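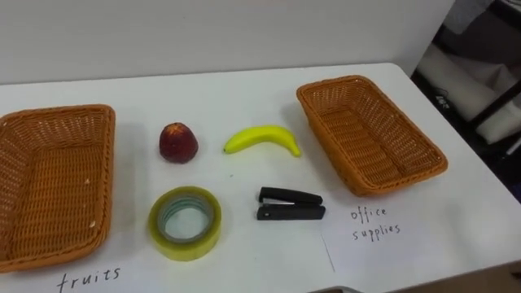 Ernska says just leave it in a bowl on the side and stop fussing, but mine go brown in 2 days whatever I do. Bananas mostly, pears as well. Kitchen gets the sun from 11 on. Do I put them in the fridge or not? Shop on Tuesday, would like them to last till the weekend at least.

Hustent
Bananas away from everythng else, first thing. They set the rest off. Buy them green, hang them up if you've got a hook. Pears — leave out till they give a bit near the stalk, then fridge. Apples straight in the fridge, bottom drawer. And move the bowl out of the sun!! Mine sits in the hall, looks daft, works fine.

Claltirari
fridge for all of it. skins go black on the bananas but there fine inside

Yokoyama
Not all of it, no. Unripe peaches go woolly in the fridge, had 12 ruined that way in July. Ripe ones are ok for a few days. Don't wash anything till you eat it either. Brown bananas, peel and freeze in chunks, good for cake. Berries I'd eat the same day tbh.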